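Tuesday, November 28, 2023

Equipment planning, second bench cell. Writing this up before the budget sheet goes in so the reasoning is in one place. Prices are from the quotes in the shared folder, without tax or freight.

**Where the budget is**

We have 4000 left in the small equipment line. It doesn't roll over. The arm for cell B is already paid for out of the other account and isn't part of this. What has to come out of the 4000 is the wrist camera, lighting, the mount, cables, and whatever we do about the table. Grippers are carried over from cell A, so nothing for those except pads.

I had penciled in 2000 for the camera and light together and left the rest open. Still think that's the right split, but the open part is filling up faster than I expected.

**Camera options**

Looked at two seriously.

Ridora compact. Rolling shutter, small body, fits the present bracket with no rework. Same unit as on cell A, so the driver is already installed and the calibration script runs as is. Cheap enough that we could buy a spare and stay well under the 2000.

Hubmann global shutter. Quote is 833 for the body only. Lens is separate, and so is the locking cable. It's longer than the Ridora and needs a new bracket. Our present bracket has the four-hole pattern and the Hubmann uses two holes and a pin. The shop can make one, but they're booked through the first part of next month.

A Drimov unit was also on the list. Dropped it. Minimum focus distance is too long for anything mounted at the wrist, and they wouldn't loan one.

**What we get from the camera now**

Ran the Zurnilura pick routine on cell A this morning with the stock settings, speed limit at the usual value, overhead lights only. Saved wrist frames through the whole run and went through them after lunch. 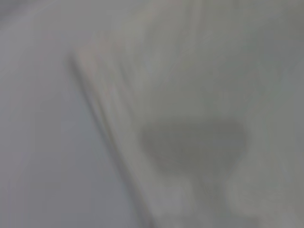 Exposure is the thing I want to settle before spending any money. Auto exposure is on in the stock profile and it picks long times under the overheads, so any fast wrist motion gets recorded as a smear. The long diagonal edge is doubled, in places tripled, and an edge finder would have to guess which streak to use. The darker gray patch right of center is worse for our purposes, as I can't tell from the frame if it's a shadow, a stain or a part. The segmentation step would have the same trouble. Contrast is low everywhere too, pale gray against slightly cooler gray, and that part of the problem belongs to the table and the light and no camera will fix it.

Slow frames from the same run are usable. So the argument for the expensive camera depends on whether we need to use frames taken during motion at all. The Zurnilura routine only reads the camera at the hover point, after a settle delay. The new routine planned for cell B is supposed to correct on the way down. If that stays in the plan, motion frames matter. If it gets cut, they don't.

Note for whoever reads the quotes: global shutter by itself does not cure this kind of blur. It cures skew. A long exposure on a global shutter sensor smears the same way. The Hubmann helps mostly through having a larger sensor, so it can run a shorter exposure at the same light level. I had this muddled in my earlier notes, and the line in last week's summary saying "global shutter fixes blur" should be struck.

**Light**

A brighter light is the cheapest way to shorten exposure. Two choices:

- Ring light on the wrist. Moves with the camera, so the working area is always lit. Adds weight and another cable through the dress pack. Glare off shiny parts is likely.
- Bar lights fixed to the cell posts. No extra wrist weight. Arm throws its own shadow into the work area at some poses.

I lean toward bars, 2 of them, one on each side, to soften the shadow. The dress pack on cell A is already tight at the last joint and I don't want to route anything else through it. Bars also come with a plain supply that we can switch from the cell I/O. A strobe controller is possible later and uses the same connectors.

Need to check the post height before ordering. The drawing for cell B shows taller posts than cell A, and I don't know which drawing is current.

**Table surface**

Gray on gray is no good. Cheapest fix is a matte dark mat under the work area. There's a roll of black rubber in the stock room that would do for a trial. If it sheds or marks the parts we'd need to buy something proper. Put a small amount in the sheet for this either way.

Should also mark the mat with a fixed reference pattern in one corner. Useful for checking camera drift between shifts, costs nothing but tape and some care in putting it down square.

**Mounting and cables**

If Ridora: no bracket cost. One new cable, as the present one on cell A has been respliced at the connector and I don't want to copy that.

If Hubmann: bracket, lens, locking cable, and time to redo hand-eye calibration with the new offset. Also a tool payload update in the controller. Shop time is charged to us this year, so it needs a line. Lens quote is still missing and I won't guess at it here.

**Sequence**

1. Fix exposure by hand on cell A, short value, gain up, same routine. See how bad the noise is.
2. Borrow the work light from the paint bench and repeat with the short exposure.
3. Put the black rubber down and repeat again.
4. Compare the moving frames from all three against today's.

All of this can be done with parts in the building. If step 2 or 3 gives clean edges at normal speed, buy the Ridora plus bars and put the remainder into a spare camera and spare pads. If the frames are still smeared, order the Hubmann and accept the bracket wait.

Want the same start pose and the same speed override each time or the comparison is worthless. Writing the override value on the whiteboard. Please leave it there.

**Items not to forget in the sheet**

- Gripper pads, one full set plus spare
- Cable ties and strain relief for the wrist
- USB card for the cell B computer. The onboard ports share a controller and we had dropped frames on cell A until we added a card
- Freight. Hubmann ships separately from the lens supplier, so that's freight twice
- Calibration board. The one we have is warped. I'd rather buy a stiff one than keep taping it flat

**Open questions**

Is on-the-way-down correction still in scope for cell B? This decides more than anything else above.

Does the order have to be placed by the end of the year, or received by then? Purchasing gave me one answer by phone and the form says the other. With the bracket wait, the Hubmann is fine under the first reading and doubtful under the second.

Can the spare camera go on the consumables line? Was allowed last year for the pads and cables. Never tried it with a camera.

**Later, same day**

Did step 1 quickly before shutting down. Fixed exposure works from the settings page, but the value resets on power cycle, so it has to go in the startup script. Frames are dark and noisy with gain up. Haven't run the edge finder on them yet. Files are in the run folder under "short exp".

Paint bench says the work light is free tomorrow afternoon. Lens quote requested again.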